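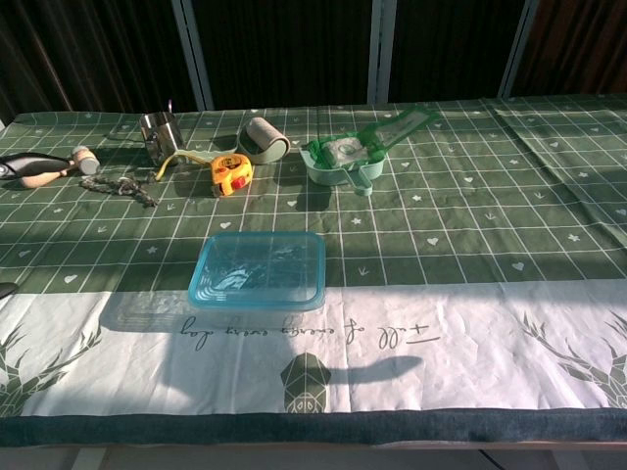

My mother's rule was that a drawer must be emptied fully or not at all. She meant kitchen drawers, but I apply it now to the box that stood under our hallway bench since we moved from Grustville to Undgate. In this box went everything which had no home. When I finally lifted it on Monday morning, the bottom was already opening, so I decided the time had come. I put the cloth with the little hearts and stars on the table, because I did not want scratches, and began to make a row of things. The small mallet went on the left, beside the chain, then the steel mug, the yellow tape measure, the roll of tape, and the pale green tray. When the sun comes to this table from the side, even a roll of tape looks important.

I should say that I am not a tidy person by nature. I am a person who likes to have tidied. There is a big difference, and between the two lies usually one lost weekend. This time I gave myself only the hours before lunch.

The mallet was the first question. I bought it at the flea market in Baysal for a stool I wanted to repair, and the stool is now with my sister, still not repaired. For a long time I believed I had lost the mallet in the move, and I borrowed one from the neighbor two times. It is light, and good for pushing wooden pegs without making marks on them. I kept it.

The chain I almost threw away. It held up a hanging plant in our old kitchen, and in the new apartment the ceiling is concrete and I am afraid of drilling in it. But metal chain is surprisingly expensive when you need it by the foot, so it went in a small bag with a paper label. I write labels for everything now. In the first year here I did not, and I opened the same bag of curtain hooks maybe ten times, always hoping for screws.

The mug is from camping. I have drunk from it at the lake near Bruma in such cold weather that I could not feel which part was handle. It does not belong with tools at all, and I think it came into the box because somebody (me) used it to carry nails. It is back in the kitchen cupboard, washed two times.

Then the tape measure. We have three in this home and before Monday I could find none of them. My husband says that one should live in the kitchen, one in the box and one in the car, and I have agreed to try this system. I tested the yellow one right away on the space beside the refrigerator, where I want to put a narrow shelf. The space is 354 millimeters wide. The shelf I had saved in my shopping list is 429, so it was good that I did not order it in the night, as I was ready to do.

The tape I cannot judge. Old tape can be perfect on the outside and then it comes off only in thin strips. I will give it one chance on the next parcel.

For the new place of all this I chose the lower part of the hallway cupboard. I took out the winter boots, wiped the shelf, and used the green tray for the smallest pieces, which before were always rolling under the others. The heavy things stand at the back. I am still missing a proper container with a lid for the picture hooks, and I do not want to buy one until I have looked through the kitchen - we have too many plastic boxes there already, and half of them have lost their lids.

The hallway bench looks strange now with nothing under it. My husband put his sports bag there the same evening. I moved it, he moved it back, and we have not discussed the matter yet.

Next is the shelf above the washing machine, where I know there are at least two bags without labels.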